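Chisholm Community Radio Adds Archive Page for Weekly Comedy Podcast

Chisholm Community Radio has opened a public archive for Flarora, the comedy and conversation podcast recorded at its studios. Listeners may now stream or download 54 episodes from the Programs section of the station's website at no charge. Registration is not required.

The archive covers the first two seasons of the show in full. Each entry includes a short summary, a list of the music used, and a content notice where one applies. Earlier recordings were previously available only through a third-party host, which closed to new listeners in March.

"Many of our listeners found the show late and asked where they could hear it from the start," said Przemysław Czarnecka, program manager at the station. "They now have one address for all of it, and the older episodes sound considerably better than they did before."
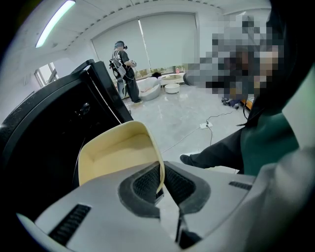

Sound restoration was carried out by Zanum, an audio services firm based in Putitz. The first 34 episodes were recorded on equipment the station has since retired, and several contained a persistent hum during the opening segments. Zanum removed the hum and evened out the volume between speakers. The content of the conversations was not changed — the unscripted remarks before the opening music, a favorite with regular listeners, remain in place.

Two episodes have been left out while the station seeks permission for songs played at length. They will be added once the rights holders have replied.

The third season begins in September, with new episodes posted at 6 p.m. on the day of recording. A live taping will open the season in the station's main hall, which seats 460. Tickets will be offered first to station members, and remaining seats will go on public sale in August.

Questions about the archive, including reports of broken downloads, may be sent through the contact form on the Programs page.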